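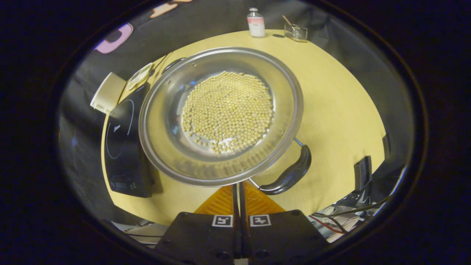 M. Honkanen
Science Writer, Bramville Young Readers' Pages

11/12/2022

Why Dry Beans Keep for Years

A fresh green bean goes limp in a refrigerator after a week or two. A dry bean in a sealed jar can sit on a shelf through several winters and still be good to eat. Both come from the same family of plants. The main difference between them is water.

What a bean is

A bean is a seed. It grows inside a pod, and the pod grows on a plant called a legume. Peas, lentils, chickpeas, soybeans and kidney beans are all seeds of legumes.

Every bean has three main parts. The outside is the seed coat, a thin skin that protects what is inside. Under the coat are two thick halves called cotyledons (say "kot-uh-LEE-dunz"). They hold stored food, mostly starch, protein and oil. The mix depends on the kind of bean: soybeans hold a lot of oil and protein, while chickpeas hold more starch. Between the two halves, near one edge, is the embryo. It is a very small plant with the beginnings of a root and a shoot.

On the outside of most beans there is also a small scar, called the hilum. It marks the spot where the seed was joined to the pod. Food and water from the parent plant passed into the seed at this point while it was growing.

How a bean dries

While a bean is growing, it is soft and full of water. When it has stored enough food, the parent plant stops feeding it. The pod turns yellow or brown and the seed begins to lose water to the air. It shrinks a little and becomes hard. Some kinds, such as many kidney beans, start out long and plump and end up shorter. Soybeans become rounder as they dry.

Farmers usually wait for this drying to happen in the field. If the weather is too wet, the beans may be dried by machines that blow warm air through them. Too much heat can crack the seed coat, so the air is kept only moderately warm.

A bean that feels completely dry still has some water in it. This water is held tightly among the starch and protein, and it cannot be felt with the fingers.

Why dry food does not spoil quickly

Most food spoils when tiny living things grow on it. These include bacteria and molds. They need water to live, and they cannot get enough of it from a properly dried bean.

Chemical changes also need watching. Inside every seed are substances called enzymes, which speed up chemical changes. With plenty of water they work fast. With very little water they work slowly, and the seed changes slowly too.

Dry beans do get older. After a few years their color may fade, and they take longer to soften in cooking. Heat and damp air make this happen sooner. A cool, dark cupboard is a better place for them than a shelf above a stove.

Is a dry bean alive?

Yes, in most cases. The embryo is resting. It uses its stored food at a very slow rate and does not grow. When water, air and a suitable temperature are all present, it can begin to grow again. This is called germination.

The longer a seed is stored, the more likely it is that the embryo will die. A dead seed looks much the same as a living one. To find out, people plant a number of seeds and see how many sprout. Beans that have been split or cooked will not sprout.

How water gets back in

When a dry bean is put in water, it takes the water up. This process is called imbibition. At first the water enters slowly, often near the hilum. The seed coat may wrinkle, as the coat takes up water and stretches before the parts beneath it have swollen. Later the inside catches up and the skin becomes smooth again.

Something to try

You will need a kitchen scale, a large bowl, cold water and a bag of dry beans. Ask an adult before you start.

Weigh out 137 grams of dry beans and write the number down. Put them in the bowl and add plenty of water, enough to cover them by the width of your hand. Place the bowl in the refrigerator.

After 4 hours, drain the beans, pat them with a towel and weigh them. Put them back in fresh water. Weigh them again when they have soaked for about 16 hours in all.

Most of the gain usually comes in the early part of the soak. By the end, many kinds of bean weigh close to twice what they did at the start. The added weight is water. Some beans may stay small and hard. Their coats do not let water through, and gardeners call them "hard seeds".

Do not eat the beans raw. Many kinds, kidney beans above all, contain substances that can make people ill unless the beans are boiled well.

Words to know

Cotyledon – one of the two food-storing halves of a bean
Embryo – the very young plant inside a seed
Germination – the start of growth in a seed
Hilum – the scar where a seed was joined to its pod
Imbibition – the taking up of water by a dry seed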